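Section 4. Redeeming Digital Coupons at Checkout

Before you begin, sign in to your Zollcombe Savings account and confirm that your home store is set to Zoltdale or Stistum.

1. Open the Coupons tab and select each offer you wish to use. A maximum of eight offers may be active at one time.

2. Select Apply. The discount appears in the order total within a few seconds.

Note: Takeout and deli offers are listed under Prepared Foods.
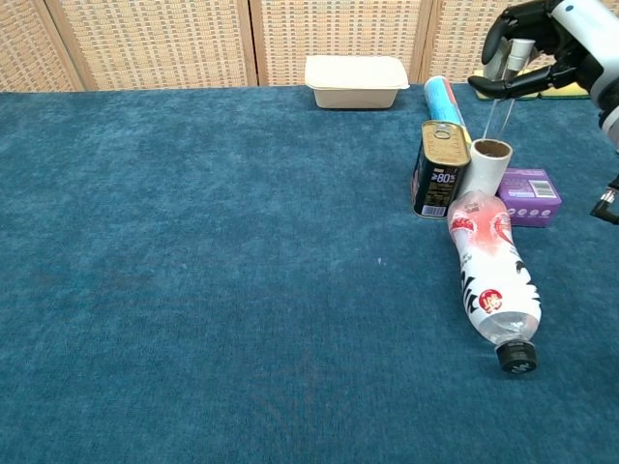

3. Enter your four-digit member PIN and select Confirm.

Caution: Confirmed coupons cannot be returned to your account — review the total first.

4. Keep the receipt. If a discount is missing, report code 1245 to the service desk.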